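Dornach group reports first results on learning from partly opened drawers

The manipulation group at the Dornach laboratory has completed the first stage of its study of household storage tasks, using a small cabinet with two drawers, a bowl and a drink can.
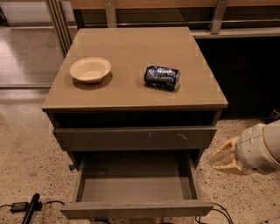
Tomás Kinsella asked whether a method that watches the drawers so closely would still work once the furniture was changed, and said he would want to see that tested before the group made any wider claim. The point is a fair one, and the second stage has been planned with it in mind.

The study concerns the way a robot judges how far a drawer is open before it acts. Earlier systems at the laboratory treated a drawer as either open or closed. The new method, named Rirnier, estimates the opening of each drawer separately and revises that estimate while the arm is moving. It was trained on 400 demonstrations, recorded with the drawers left at differing positions and with objects placed on the cabinet top.

In the trials reported to the laboratory board, the robot was asked to close a given drawer or to put an object inside it. Rirnier completed 24 more tasks than the earlier system over the same set of 60 trials. Most of the remaining failures came from drawers opened only a little, where the inside is dark and the front panel offers little to grip — a difficulty the group had expected.

Aoife Cullinane, who leads the work, will present the full results at the internal meeting in July. The second stage will use five further cabinets supplied by Brerkine, none of which appears in the training recordings. Staff who wish to attend a demonstration should write to the laboratory office.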